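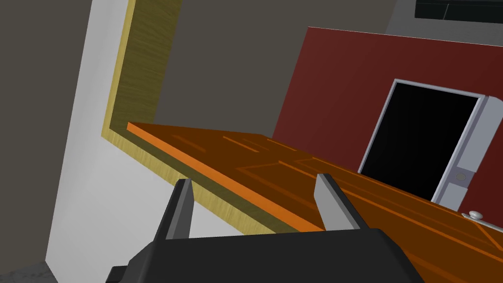 발표 메모 / 팬이 쓰는 유명인 기사, 어디까지 믿을까

시작은 인사 짧게. 자기소개 생략, 소개 슬라이드에 다 있음. 바로 질문부터: "최근에 연예인 열애설 기사 끝까지 읽어보신 분?" 손 드는 거 보고 넘어가기.

1. 왜 이 얘기를 하나
- 작년 10월에 Murkedeo 프로필 페이지를 통째로 읽기 시작함. 모델, 메이크업 크리에이터, 틱톡커 위주
- 총 1,446건. 다 읽음. 눈 빠지는줄
- 그중 출처 링크가 하나라도 달린 글 423건
- 이 숫자 말하고 잠깐 쉬기. 물 마시기

2. 열애설 문장 패턴
- "팬들 사이에서는 ~라는 말이 나온다" → 어느 팬? 댓글 하나일 때도 있음
- 생일, 키, 고향은 글마다 다름. 같은 사람인데 나이가 두 개
- "재산 추정"은 계산 근거가 아예 없는 경우가 많다. 여기서 Brotodum 글 예시 읽기, 너무 길게 읽지 말것 (리허설 때 3분 먹음)
- 같은 문장이 사이트 8곳에 그대로. 오타까지 똑같음. 객석에서 웃을 타이밍

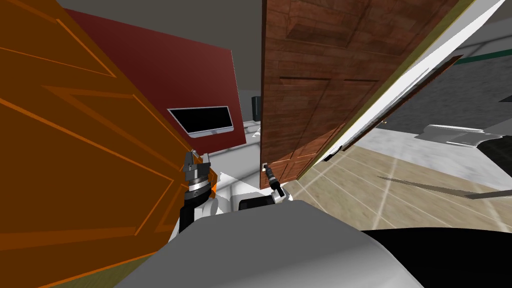

3. 베끼기 순서 추적
- 제일 먼저 올라온 글 찾는 법: 게시 시각 믿지 말고 수정 이력부터
- 결별설 건은 Kirville 팬 게시판 글이 출발점. 원문은 "헤어진 거 아냐?" 한 줄
- 이틀 뒤엔 "결별 확인"으로 바뀜. 물음표가 언제 사라졌나, 이게 핵심. 천천히 말하기
- 당사자 실명 절대 언급 금지. 질문 들어와도 안 됨

4. 쓰는 사람 입장
- 건당 800자, 마감 당일. 나도 해봤음
- 확인할 시간 없으면 "확인되지 않았다"라고 한 줄이라도 쓰자
- 본인 계정 게시물은 삭제될 수 있으니 날짜랑 같이 저장
- 친구인지 연인인지 모르겠으면 그냥 "함께 있는 모습이 올라왔다"까지만. 그 이상은 추측
- 가족 얘기는 본인이 공개한 거 아니면 빼기. 미성년 형제자매는 무조건 뺌

5. Mtshali 뉴스레터 얘기 (시간 되면)
- 정정 공지를 맨 위에 올린다. 구독 취소 늘 줄 알았는데 별로 안 늘었다고 함
- 시간 없으면 통째로 건너뛰고 바로 질의응답

예상 질문
- "그럼 가십은 쓰지 말라는 건가요?" → 아니요, 저도 매일 읽어요. 재미있자나요. 루머면 루머라고 쓰자는 것
- "소속사에 문의하면 답 오나요?" → 거의 안 옴. 그래도 문의한 날짜는 적어두기
- 조사 목록 달라는 분 계시면 메일 주소 받아두기, 발표 끝나고 한꺼번에 발송

마이크 끄고 내려오기. 지난번에 안 껐음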